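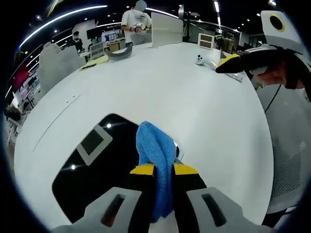

Beca Prothero objected, on reading our draft, that a congregation's minute book records what its clerk was willing to write down, and that we had mistaken tidy handwriting for harmony. We have tried to behave better in this section.

Print this page | E-mail this page

4.2 Schism in the minutes

The Hopkin chapel books run to 554 entries, of which 98 concern money and only three concern doctrine. The division of the membership appears in two of the latter, neither longer than a grocery list. By February the departing families had ceased to be named at all – they are "our neighbours" in one entry and "those formerly seated at the north wall" in the next. Aled Phillips (personal communication) reads this as charity. We read it as a clerk with a long memory and a short supply of ink.

Pew rents continued to be charged to the absent families for some years, and the colour of the clerk's language improves markedly wherever they went unpaid.

Last updated: Oct 9, 2022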